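2024-04-25

Back at the Wikden room today with Noemí and Tiburcio. Estrella wanted the tidy-up runs finished before she sends the draft to the Halliday people, and we had let them slide.

The question is still the same one. Does it help to give the policy the wrist view as well as the head view, or does the wrist view mostly add noise? Gumaro thinks noise. I thought so too in July, when we only had the Piltlow recordings to go on. Now I'm less sure.

The task is to put the living area in order. Pillows go back on the sofa seat, and anything lying on the carpet gets picked up. I read the instructions out and Noemí kept the log. 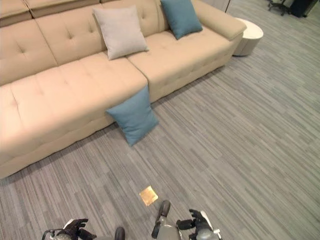
We score each run by hand from the head recording, one mark for a pillow placed and one for a floor item lifted. Tiburcio wanted half marks for a pillow that ends up leaning on something. I said no, because Cirilo scored the whole first set without them and I don't want to redo it. We argued for longer than it deserved and then had lunch.

With both views we are now at 422 runs in total. The last 100 are the ones I trust, as they all use the same lighting and the same start pose. Of those, 4 had to be thrown out for dropped frames. I haven't worked out the final numbers and won't until Noemí has checked my marks against hers.

My impression so far is that the head view does nearly all the work until the hand gets close. After that the wrist view matters a lot, but it can fill up with something dark and near, and then there isn't much left in it besides a strip of carpet. Gumaro would call that his noise. I think the model could learn when to ignore it — we just haven't given it enough of those moments.
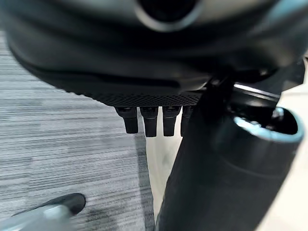

For tomorrow

Send Estrella the log.
Ask Cirilo where he put the Kitivthorpe calibration files.
Go through 2 of the dropped-frame runs with Tiburcio and see if the fault is in the cable or the recorder.
Buy coffee.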